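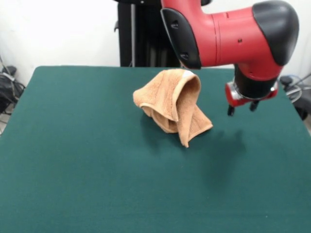 Karaca, March 23, 2020

4 min read

Monday notes on grippers. We are comparing two pairs of fingers for cloth, and I promised some people here that I would write down what I learn. I will try to keep each post short.

The two candidates: short stiff fingers from Tader, and a softer pair from Mimport with a rubber skin. Same arm, same controller, same program. Only the fingers change.

The task is simple to say. One tan towel on green felt. The arm must pick it up, open it, and put it down folded. A towel is a good test object for us because it is thick and it forgives a bad grasp. A thin napkin forgives nothing.

Why felt on the table? In January we worked on a bare surface, and the fingers made a hard contact each time the height was wrong by a little. The controller stopped the arm and we had to restart. With felt there is some space for error. I recommend it to everybody who works with short fingers.

But the felt has one bad side. It holds the towel. When you pull a corner sideways, the cloth under it does not slide so easily, and you can lose the corner. So first lift, then pull. It took me too long to understand this.

First result, and I did not expect it: the Tader fingers are better for picking from a heap. They are narrow at the tip and they go into a fold easily. The Mimport pair is wider and pushes the fold away before it closes.

For a towel which is already flat, it is the opposite. The soft skin catches the loops of the terry cloth with very little force. With the stiff fingers I must press down into the felt, then close, and sometimes I take felt together with towel. Not good for the felt.
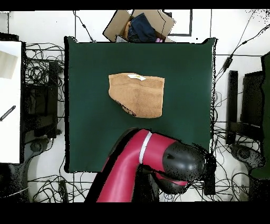
About cameras. We use one fixed view near the table and one view from the head. I like the fixed one for watching the fingers. The head view is better for deciding where the corner is, since you see the whole cloth and its outline.

The depth from the head view is weaker on black parts. Shiny black plastic gives speckles and holes at the borders. The towel itself is mostly fine. If you plan to segment the arm by depth only, please test it first on the dark joints, not on the nice red ones.

A small trick: keep the label of the towel on. I wanted to cut it, but it helps very much. It is white, it is always on the same edge, and when I look at recordings later I know at once how the towel is turned.

Somebody asked about the controller. We run the Murkby one with the speed limited to 40 percent. Faster is possible, but then the cloth swings when it is in the air and lands in a different place each time. For comparing fingers I want the cloth calm.

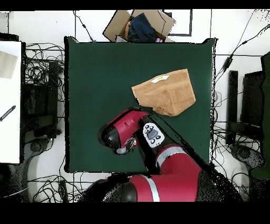

The second corner is where most attempts go wrong. The first fold is fine, and then the lower corner is bunched under itself and there are two layers where the program expects one. Both finger pairs have this problem. I think it is a question of perception and no finger will solve it.

Numbers, for those who like them. We planned 1,000 attempts with each pair, and with the warm-up and the repeated ones we have now 2,350 recordings. I will not give success rates before I check the labels again. Last time I published too early and had to correct it, which was embarrassing for me.

Wear: the rubber skin of the Mimport pair is already polished at the tips. It still holds, but less than in the first days. The Tader fingers look the same as when I opened the package.

Price is not so different, so I would not decide by price. If your cloth comes from a pile, take the narrow stiff ones. If it comes flat, take the soft ones and buy a spare skin.

Next I want to try one finger of each kind on the same gripper. Maybe it is a stupid idea. The closing force will not be symmetric and I need to change the offset in the controller.

If you have tried mixed fingers on terry cloth, please write to me what offset you used.

Recent threads
Murkby controller: what I changed after the update
Which felt for a robot table?
Camera on the head or camera on the wrist
Mimport soft fingers, first day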